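Siroseck's Community Kitchen Sets the Table Again

The community kitchen in Siroseck will open its doors on 25th December for its free holiday lunch, and everybody is welcome, whether you live around the corner or are just passing through. Last year the cooks served 700 plates, and with a second sitting added they hope to do even better this time. There will be lentil soup, roast squash and, as always, far too much rice pudding.
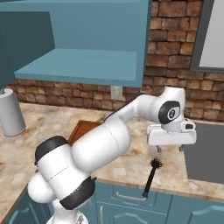 Kumudini Pramanik would like to see a third sitting, in the evening, for people who work through the day. She offered to peel the potatoes for it herself — all of them, if need be.

Donations have reached $2,099, a lovely sum for a town this size, and the Ekanayake bakery has promised 200 rolls on top of that. Gwilym Phillips is still looking for drivers to take meals out to Hada, where the bus doesn't run on the holiday. 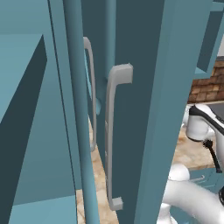
How to Sign Up

Call the kitchen or stop by any morning before noon. Regular weekly lunches start again in January.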